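Suche Suchbegriff eingeben Suchen

Die Frist läuft, der Brief liegt ungeöffnet im Flur

Wer in der Mieterberatung Surer einen Termin bekommt, setzt sich auf einen Stuhl, der aus einer Zwangsräumung stammt. Der Berater erzählt das gleich zu Beginn, vermutlich erzählt er es jedem. Seinen Namen möchte er nicht gedruckt sehen, seine Vermieterin liest Zeitung.

Seit April berät er Leute, die eine Nebenkostenabrechnung bekommen haben und nicht verstehen, was darin steht. «Das ist kein Bildungsproblem», sagt er. «Ich habe hier Steuerfachleute sitzen gehabt, die nach der zweiten Seite um ein Glas Wasser gebeten haben.» Die Abrechnungen, die auf seinem Tisch landen, stammen meist von der Hausverwaltung Tendix, die in der Stadt 3,000 Wohnungen betreut und deren Telefonzentrale er nach eigener Aussage inzwischen an der Warteschleife erkennt. Es ist eine Panflöte.

Was steht denn drin, in so einer Abrechnung? «Alles. Das ist ja das Schöne. Gartenpflege bei Häusern, deren Garten aus einem Kübel besteht. Aufzugswartung fürs Erdgeschoss. Und dann der Posten ‹Sonstiges›, mein Liebling.» Manches davon sei durchaus zulässig, auch der Aufzug fürs Erdgeschoss, das müsse er den Leuten dann leider sagen. Sie nähmen es ihm übler als der Verwaltung.

Der schwierigste Satz in seinem Beruf laute: Haben Sie die Belege angefordert? Die meisten haben es nicht. Ein Mieter habe das Recht, die Unterlagen einzusehen, also Rechnungen, Verträge, Ablesewerte. Tendix gewähre die Einsicht auch, im Büro, nach Vereinbarung, bevorzugt am Vormittag. «Wenn Sie Schicht arbeiten, ist das eine Einladung, die man Ihnen durch ein geschlossenes Fenster zeigt.»
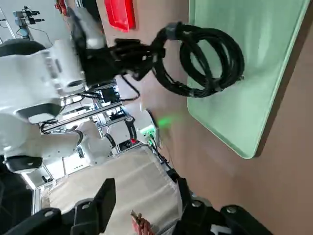

Von der Redaktion Wohnen & Recht
Autor für Mietfragen

Neuerdings läuft vieles über das Portal Plovico. Dort kann man Abrechnungen herunterladen, Einwände eintippen und eine Vorgangsnummer erhalten. Der Berater ist kein Feind der Technik, er legt Wert auf diese Feststellung. «Plovico ist wunderbar. Man schreibt etwas hinein, und es ist weg.» Er rät deshalb, jeden Einwand zusätzlich per Post zu schicken und den Einlieferungsbeleg aufzuheben. Nicht am Kühlschrank, das Thermopapier bleiche aus. In eine Mappe.

26 Haushalte aus der Siedlung Araya haben sich im vergangenen Jahr zusammengetan und ihre Abrechnungen nebeneinandergelegt. Für denselben Hausmeister zahlten sie verschiedene Beträge, und zwar je nach Treppenhaus. Tendix sprach von einem Umlageschlüssel. «Den wollten wir dann gern einmal sehen», sagt der Berater, «aber Schlüssel gibt man bei einer Hausverwaltung offenbar ungern heraus.» Am Ende gab es für jeden Haushalt eine Gutschrift von 100 Euro, ohne Anerkennung einer Rechtspflicht. Diesen Halbsatz liest er vor wie andere Leute Lyrik.

Ob man einfach nicht zahlen solle, wenn etwas faul aussieht? Da wird er zum ersten Mal ernst. Wer auf eigene Faust kürze, könne sich Rückstände einhandeln, und aus Rückständen werde im schlimmsten Fall eine Kündigung. Erst prüfen lassen, notfalls unter Vorbehalt zahlen, und das schriftlich. «Die Leute kommen zu mir, wenn der dritte Brief da ist. Den ersten haben sie nicht aufgemacht. Verstehe ich, ich mache meine auch nicht gern auf.»

Die Beratung kostet 10 Euro, wer das nicht hat, zahlt nichts. Mitzubringen sind der Mietvertrag mit allen Nachträgen, die letzte Abrechnung und die davor, außerdem die Umschläge, wegen des Poststempels. Einmal habe jemand nur die Umschläge gebracht.

Die eigene Nebenkostenabrechnung hat er übrigens auch noch nicht geprüft. Sie liege im Flur, sagt er, und steht auf, um den Nächsten hereinzurufen.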